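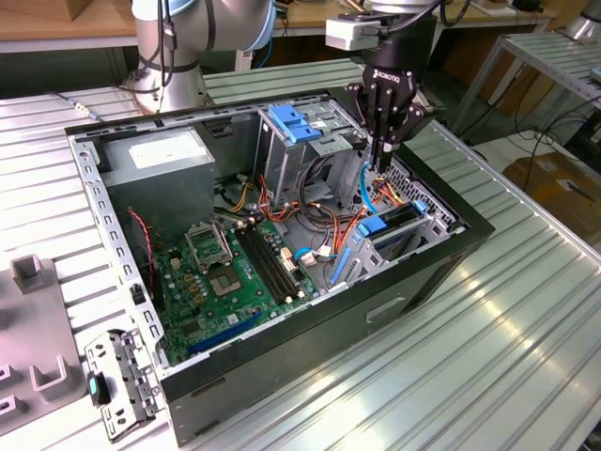
Daranee Rojanasak thinks I should have thrown the thing out years ago. She told me so over the phone, loudly, with a blender going in the background, and then she asked whether the photos from her wedding were still on it. They were, as far as I knew. That's the trouble with old family computers. You can't stand having them around, and you can't be the person who got rid of them.

I've been thinking about this all summer, ever since I started cleaning out my mother's house in Sisville and found that our family had been saving things in the least sensible way possible. There were photos on a desktop in the den. There were photos on discs in a cookie tin, and on a phone with a cracked face in the drawer where the takeout menus live. There were also, thank goodness, actual paper prints, in shoeboxes, with my grandmother's handwriting on the backs (she wrote in pencil and pressed hard, so you can read it with your fingers).

Guess which ones I could look at right away.

I'm not a gadget person, and I'm not an anti-gadget person either. I like having my whole life in my pocket as much as anybody. But I had this cozy idea that once a picture was "on the computer" it was done, filed, safe forever, like a deed at the courthouse. My sister Daranee had the same idea, and so did my mother, and between the three of us we managed to spread one family's memories over more places than I care to list.

So I made it my project. I'd get everything into one place before August, when the cousins come to stay, and I'd do it without hiring anybody. You can stop laughing now, Daranee.

The first evening I did nothing but open shoeboxes. This was a mistake if you're interested in progress and a wonderful evening if you're not. I found my father in swim trunks, squinting at a lake. I found an entire envelope of our old dog, Prirnard, named for a word my sister made up when she was small and refused to give up. I found a birthday party where every single kid is looking at something off to the left, and I will go to my grave wondering what it was!

The second evening I got serious and bought folders. I had a system, too. Blue for Mom's side, green for Dad's, yellow for "who is this?" By bedtime yellow was winning by a mile. 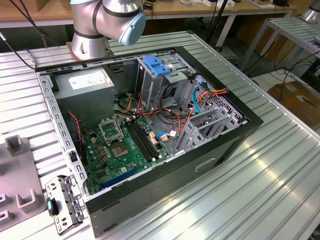 The yellow folder is where I got stuck, and it's where I learned the thing I most want to pass along. Do the naming first. Before you scan, before you copy, before you buy a single storage gizmo, sit down with the oldest person who'll put up with you and go through the faces. Bring snacks. Write down everything, even the stuff that sounds like nonsense – especially the stuff that sounds like nonsense.

My mother's aunt Paweena came over with her reading glasses and a bag of oranges, and we went at it for almost 13 hours, spread over more visits than either of us had planned. She knew everybody. She knew who had been mad at whom on the day the picture was taken. She looked at a stiff little portrait of a man in a borrowed jacket and told me the whole story of the jacket, and who lent it, and how it came back with a fish hook in the pocket. None of that was on the back of the photo. It was only in her.

I recorded some of it on my phone and took notes for the rest. The notes are better. When I play the recordings I mostly hear oranges being peeled, and the two of us saying "no, the other one" over and over, with no clue which one was the other one. If you record, say the name out loud and say what's in the photo, or put a number on the sleeve and read the number off. I caught on to this very late.

Then came the copying, and I'll be quick about it because it's dull. The discs were fine, mostly. A couple of them wouldn't open, and I had a small cry about the one marked "Lake, good ones." The phone gave up its pictures after I borrowed a charger from the neighbor, whose own drawer of cords would make a museum jealous. As for the old desktop, I handed that question to people who know more than I do, and I went home and made soup.

What I did keep for myself was the sorting. There were so many blurry ones! I always figured I'd be ruthless, and I was, for maybe an hour. But some of those blurry ones are the only pictures we have of a certain kitchen, or of the wallpaper in the house on Esquivel Street, with the brown teapots all over it. Nobody ever aims a camera at wallpaper. It just gets in behind the birthday cake, and years later it's the thing that makes your sister go quiet on the phone.

So my rule now is pretty loose. If the people are bad and the background is bad, it goes. If either one of them makes me say "oh," it stays. I did throw out a stack of sunsets. I don't believe any family needs more than two sunsets, and I say that as the person who took most of them.

I also made copies of the copies. One set lives with me and one lives at Daranee's, in her hall closet next to the vacuum. I'd like to say we shook on it, but really I just left the box there after dinner and texted her from the car. She's already been into it. I know because she called to tell me that a girl I had filed under yellow was our own cousin, with bangs.

The prints went into albums, the plain kind with paper corners that you have to lick or stick. I'd forgotten how slow it is. You do one page and your tea's cold. I wrote the names underneath in pencil, pressing hard, the way my grandmother did, and where Paweena had told me a good story I wrote that in too, as much as would fit.

The fish hook one runs up the side of the page and over the top. I still have a shoebox and a half to go, and the cousins have been told to bring their glasses.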